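Suivi de la bandelette urinaire à domicile chez le patient porteur de calculs rénaux récidivants
Rapport de projet — unité d'enseignement « Parcours de soins et dispositifs », groupe Wodov

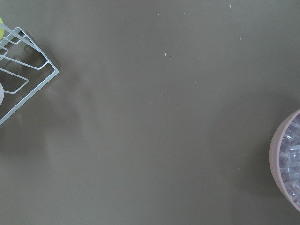

Une relecture de la première version faisait remarquer que le titre promettait un suivi des calculs, alors que le protocole ne mesure que le pH et la densité urinaires, et demandait que la distinction soit posée dès la première page. La remarque est fondée. Le dispositif étudié ne détecte aucun calcul. Il documente deux paramètres qui interviennent dans leur formation, et le présent rapport s'en tient à ce périmètre.

1. Contexte

La lithiase urinaire correspond à la formation de concrétions solides dans les reins ou les voies excrétrices. Les calculs d'oxalate de calcium sont les plus fréquents ; viennent ensuite les calculs de phosphate de calcium, d'acide urique, de struvite et, plus rarement, de cystine. La crise de colique néphrétique survient lorsqu'un calcul obstrue l'uretère et élève la pression en amont. Une fois l'épisode aigu résolu, le risque de récidive reste élevé en l'absence de mesures de prévention.

La première de ces mesures est l'augmentation de la diurèse. Une urine diluée limite la sursaturation en sels et ralentit la cristallisation. La seconde dépend de la nature du calcul. Pour l'acide urique, l'alcalinisation des urines est le traitement de référence, et le pH doit être contrôlé régulièrement au cours de la journée. Pour le phosphate de calcium, une urine trop alcaline est au contraire défavorable. L'interprétation d'une valeur de pH suppose donc que la composition du calcul soit connue.

2. Objectif

Le projet vise à déterminer si un carnet papier structuré, associé à des bandelettes réactives lues à l'œil nu, permet d'obtenir à domicile des relevés complets et exploitables en consultation. L'efficacité clinique n'est pas évaluée. Aucune conclusion sur la récidive ne peut être tirée de ce travail.

3. Matériel

Les bandelettes utilisées comportent une plage de pH et une plage de densité. Elles sont conservées dans leur tube d'origine, fermé, à l'abri de l'humidité. Le carnet, désigné dans la suite sous le nom de carnet Tronbridge, comprend une page par jour et 3 lignes par page : lever, milieu de journée, coucher. Chaque ligne comporte l'heure de la miction, la valeur de pH, la valeur de densité et une case libre pour les boissons ou un traitement pris dans l'intervalle.

La saisie informatique a été réalisée avec la feuille de calcul Eltomley, dont les règles de validation rejettent les heures incohérentes et les valeurs de pH situées hors de l'échelle colorimétrique. Les rejets ont été conservés dans un onglet séparé — ils ne sont pas corrigés, seulement marqués.

4. Méthode

Dix-sept participants ont tenu le carnet à partir du mois de novembre. La lecture se fait au temps indiqué sur le tube, sous un éclairage blanc, la bandelette maintenue horizontale afin d'éviter le mélange des réactifs entre deux plages voisines. Une lecture tardive modifie la teinte et doit être notée comme non valide.

Un relevé est dit complet lorsque l'heure, le pH et la densité sont renseignés. Il est dit exploitable lorsqu'il est complet et qu'il n'est pas rejeté par la feuille Eltomley. La case libre n'entre pas dans ces définitions.

Le classement des carnets a suivi la grille Khosravi, construite par le groupe et relue par l'encadrement. Elle distingue les omissions isolées, les omissions répétées sur un même créneau et les interruptions de plusieurs jours.

5. Résultats

La base finale contient 1829 relevés saisis. Les omissions portent principalement sur le créneau du milieu de journée, en particulier chez les participants qui travaillent hors de leur domicile. Le créneau du lever est le mieux renseigné. Ce résultat est favorable, car l'urine du matin est en général la plus concentrée et donne une indication utile sur l'hydratation nocturne.

Un contrôle de double lecture a été effectué sur 100 bandelettes, lues séparément par deux membres du groupe. Les désaccords se concentrent sur les teintes intermédiaires de la plage de pH, pour lesquelles l'échelle imprimée offre peu de contraste. La densité donne lieu à moins de divergences, mais sa résolution est faible et ne remplace pas une mesure au réfractomètre.

Les rejets automatiques sont dus surtout à des heures mal écrites. Plusieurs participants ont indiqué « midi » ou « soir » au lieu d'une heure chiffrée. La consigne de la page de garde n'était pas assez explicite sur ce point.

6. Discussion

Le carnet papier est accepté et ne nécessite pas d'équipement, mais il reporte la charge de contrôle sur la personne qui saisit les données. Un format d'heure précontraint, avec des cases, réduirait une partie des rejets. La précision de la bandelette reste la limite principale : pour un patient traité par alcalinisation, l'écart entre deux teintes voisines peut suffire à modifier la décision d'ajuster la dose.

L'absence de recueil des urines de 24 heures constitue une autre limite. Ce recueil reste nécessaire pour connaître le volume total, la calciurie, l'oxalurie et la citraturie. Les participants étaient par ailleurs tous volontaires, et leur assiduité ne peut être extrapolée à l'ensemble des patients suivis pour lithiase.

7. Suites prévues

La version suivante du carnet Tronbridge comportera un rappel du temps de lecture sur chaque page et une heure à remplir en quatre chiffres. La grille Khosravi sera complétée par une catégorie pour les lectures tardives, aujourd'hui confondues avec les omissions. Le contrôle de double lecture devra être répété avec des participants comme lecteurs, les membres du groupe ayant reçu un entraînement préalable. Les règles de validation de la feuille Eltomley sont reproduites en annexe A et la page type du carnet en annexe B.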